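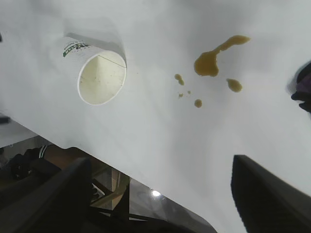 Madalena Neves: I just grab a paper towel and push it around until the brown is gone. Is there more to it than that?

A little more, yes. Pushing it around is how you end up with a sticky table. I've wiped down a lot of white tabletops, so I'll put what I do in one thread.

1/ Cup first. A paper cup on its side can still have a mouthful in it, and it will let go the second you bump the table. Pick it up by the middle, keep the mouth higher than the base, and take it straight to the trash or the sink. Don't stand it back up on the table. The rim leaves a ring and then you're cleaning that too.

2/ Move anything that soaks. Paper, chargers, bags, your sleeve. If there's a cloth already on the table, pull it well clear until you want it. A cloth that has drunk up coffee from one corner is no good for the finish.

3/ Look before you wipe. Spills on a smooth top break up into one big puddle and a bunch of strays. The strays are what people miss, and they're what you put your elbow in an hour later.
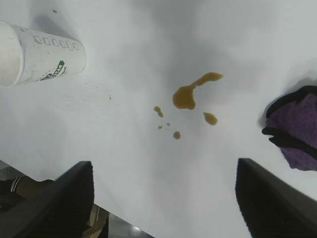 One puddle, five drops, cup still down.

4/ Get the strays first. Dab, lift, next one. If you start with the puddle, your cloth is full by the time you reach the little ones and you just smear them.

5/ Now the puddle. Fold the cloth in four. Lay it flat on top and wait. Count to 8 if you need something to do. Lift straight up, flip to a dry side, repeat. Work from the outside edge toward the middle so it doesn't get any bigger. Long skinny puddles, start at the skinny end.

6/ Terry cloth beats paper towels for this. The loops hold more and it doesn't fall apart on the second pass. I buy the Lotska ones, pack of 2, and they've been through the wash since March without going bald. Any old hand towel works too — just not one that's had fabric softener on it, those slide right over liquid.

7/ Second pass, damp. Plain warm water, wrung out hard. This is for the sugar. Coffee with anything sweet in it dries tacky even when the table looks clean. Run the back of your hand over it when you think you're done. If it drags, go again.
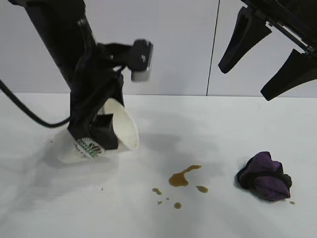

8/ Back to the cup for a minute, because I get asked about this. The paper ones are lined, so at my building they go in regular trash and the lid goes in recycling. Your place may do it differently. Check the sign on the bin.

9/ Spray. I use Plikex on the white tables at work and nothing at home. Spray the cloth, not the table. If you spray on top of coffee you've only made more liquid to chase.

10/ Old stain that won't budge: baking soda and a few drops of water, leave it on while you do something else, wipe, rinse. Try it on a corner first. I took the shine off a side table once and had to look at it for years.

11/ Check the edge and the floor underneath. A puddle in the middle usually stays put, but if the table leans at all you'll find a drip on the chair leg.

Madalena, paper towels are fine if that's what you have. Just lay them down flat and leave them alone for a bit before you wipe.

Will do one on tea when I get to it. Tea is worse.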